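Chapter 2
Sorting and Packing Small Goods
Tamsin Baxter and Pranab Mollah

Most packing work begins at a table. A small box has to be picked up, turned the right way, and set in a tub with others like it. This chapter covers the table, the tub, and the order of work.
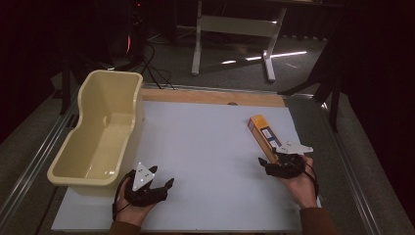
Page last changed: August, by R. Dijkstra

Place the tub to one side of the work surface, running lengthwise, with its open top clear. Boxes go on the other side. A small printed box lying at an angle should be straightened before it is carried across. At the Barnton packing room, new staff practice this with one box at a time until the lunch break.

Clear the surface between batches. A white top makes scraps of card and tape easy to find.
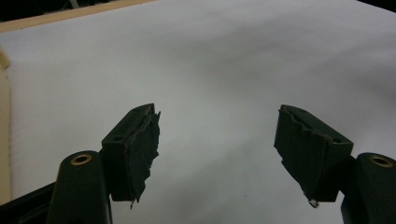

Wipe from the far edge toward you, then bring out the next batch. Section 2.1 explains how to choose a tub that fits the boxes.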